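Three days at Misbridge

24 Sep 2025

I got back last night from Misbridge, where the old minesweeper Hadberg is open to visitors until the end of September. Entry was 15 pounds, paid at the dock gate. She spent most of her working life clearing mines off the coast and was laid up for years before the trust took her on.

You go round in groups with a guide. Ours had served on a sister ship and knew the engine room well. The mess deck is lower than I expected and I hit my head twice. It slept 80 at one time, in three shifts of bunks.
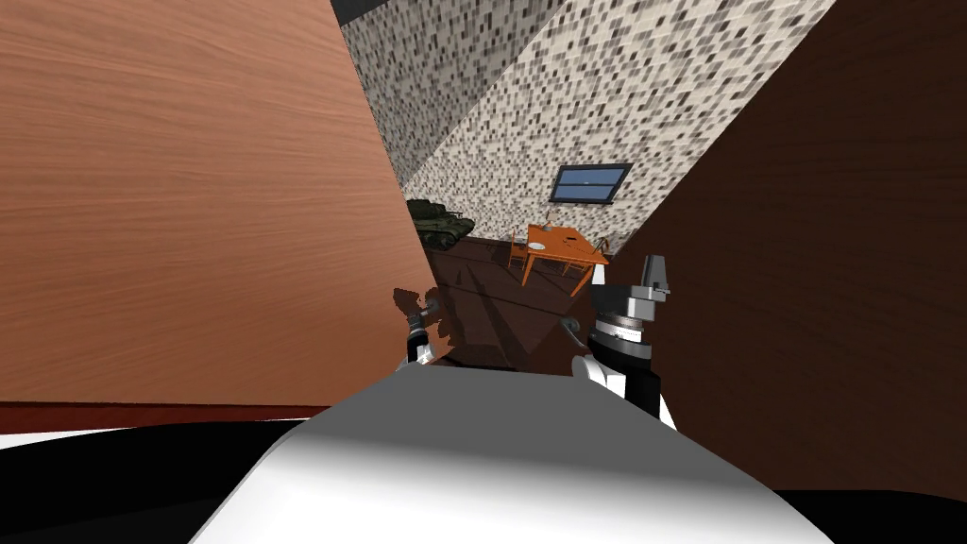 Image: Strazds / computer render

The sweep gear on the after deck is complete apart from one winch, which went to the Stultilia when she was refitted. I would have liked longer there, but the next group was waiting.

On the second day I went to the records room by the harbour office. They let you look at the deck logs if you ask the day before. I read five of them, mostly weather and fuel, with one long entry about a fouled anchor. Copies are charged by the page and they only take cash.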